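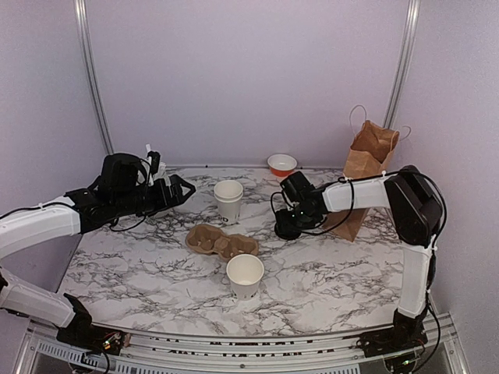

Brown paper bag on the marbled top.

I've had the Lonix folding grocery cart since April and I'm smitten! Mine came from Flitgate, took 9 minutes to put together, and has done some 200 trips to the market and back (uphill, both ways, it feels like). The wheels roll quietly over brick and the handle suits my height.
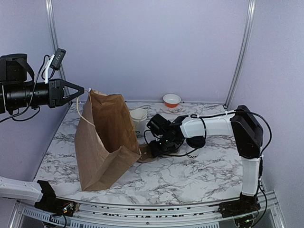
Capacity is where it beats my old Zondari by a mile. The basket is deep and square, so things stay upright, even on curbs. A big kraft paper bag with a wide open mouth and a folded gusset like this one drops straight in, and I can tuck greens down the side. My one gripe is the brake, a stiff little pedal that hates sandals. Even so, I'd buy it again tomorrow.

Kusum Tripathi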